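In my old kitchen I made coffee in a pot on the stove, and I never thought much about it. Since November I have a small capsule machine, and I had to learn some new habits. My cousins in Ristberg asked me to write them down, so I do it now, while my cup is still warm.

The first thing was the place. I gave the machine the far side of the wooden table, with the blue tray on one side and the black capsule stand on the other. All the things I need are close to my hand.

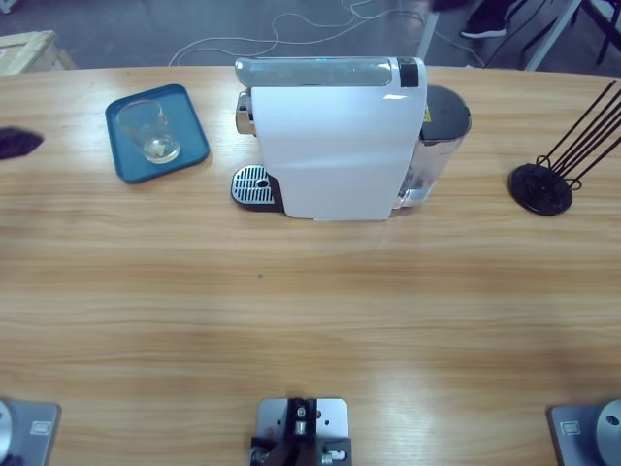 ## Capsules

I bought a box of 100 from a small shop called Gremetti. I drink two a day, so the box lasts longer than I expected. My favorite is the one they call Imo, which is mild and a little sweet. The Ngau is too strong for me after 8 in the evening.

The capsule goes into the slot under the lever. At first I pushed too hard and I was afraid to break something. Now I let it drop in by its own weight. 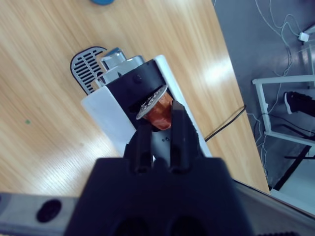 I also learned to close the lever slowly, with the whole hand. If it feels stiff, I open it again and look before I try a second time.

For the cup I have no strict rule. Often I take a plain clear glass, and I like to see the color of the coffee. The blue tray is for carrying the glass to the sofa, and it has some marks by now, but I am fond of it. 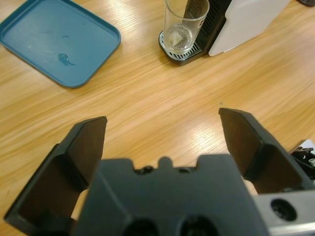
*Glass on the drip tray, blue tray waiting on the left.*

Next month I will try to clean the machine with the powder from the same shop. I still have to read the instructions.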